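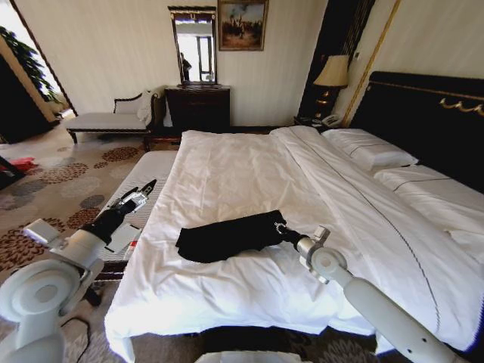
# Unit 4: Group flow in live-action puzzle rooms

Course reader, leisure operations. Read before Thursday. Bring the Hellitz booking sheet from Unit 3.

## 4.1 Terms

**Slot.** The full period a room is blocked in the booking system, from check-in at the desk to the moment the next group can be admitted.

**Play time.** The part of the slot during which the clock runs for the players.

**Turnover.** Everything in the slot that is neither briefing, play time nor debrief. It includes resetting locks, returning props and testing any powered device.

**Gate.** A puzzle that must be solved before any later puzzle can be reached. A room with many gates is called linear. A room where several puzzles can be worked on at once is called open.

**Hint load.** The number of hints given per session, averaged over a season.

Smits uses "cycle" where we use "slot". The two words mean the same thing and either is accepted in the written assignment.

## 4.2 Linear and open rooms

In a linear room, all players face the same puzzle at the same time. Large groups suffer in this layout: two people handle the object, and the others stand behind them. Small groups usually do well, and the game master can follow progress easily on the monitor.

In an open room, the group splits. Work is done faster, but information gets lost between players. A typical failure is a code found by one player and never passed on to the player at the matching lock. The game master has to track several threads and tends to give hints later than in a linear room.

Most commercial rooms mix the two. A common pattern is an open first stage, one gate, then a linear finish. Vermeulen calls this the funnel. The funnel has a practical advantage for the operator: every group passes the same gate, so the time at the gate can be logged and compared.

## 4.3 Case: Bistbridge

Hilde Vermeulen logged 169 sessions at the Bistbridge venue. The room was a funnel with one gate, a four-dial lock on a cabinet. Of these sessions, 118 reached the gate without a hint. The remaining 51 needed at least one.

Points to note:

- Group size was recorded at the desk and not corrected for late arrivals.
- A hint was counted when the game master pressed the hint key. Spoken remarks over the intercom were not counted.
- Sessions stopped early by the players were left out of the log.

The second point matters most. Henk Mulder, who ran the desk during the same season, notes that spoken remarks were common with families. The true hint load is therefore higher than the log shows. The size of the difference is not known.

## 4.4 Turnover and capacity

Let *S* be the slot, *P* the play time, *B* briefing and debrief together, and *T* turnover, all in minutes.

S = P + B + T

If the venue is open for *H* minutes, the number of sessions per room is *H* divided by *S*, rounded down.

Worked case: a venue is open for 660 minutes. With P = 60, B = 20 and T = 30, the slot is 110 minutes and the room takes six sessions. Cutting T to 25 gives a slot of 105 minutes and still six sessions. The saved time is of no use for bookings until the slot falls to 94 minutes, at which point a seventh session fits.

Small savings in turnover are often reported as gains in capacity. Check the rounding first.

## 4.5 Assignment

1. Draw the puzzle graph of the Irnemik room from the plan handed out in class. Mark every gate.
2. State whether the room is linear, open or a funnel.
3. Using the Hellitz sheet, compute the slot for each room and the number of sessions per day.
4. Propose a way to record spoken hints that does not require the game master to leave the monitor.

Maximum length 2 pages, graph not included. Hand in on paper at the start of class.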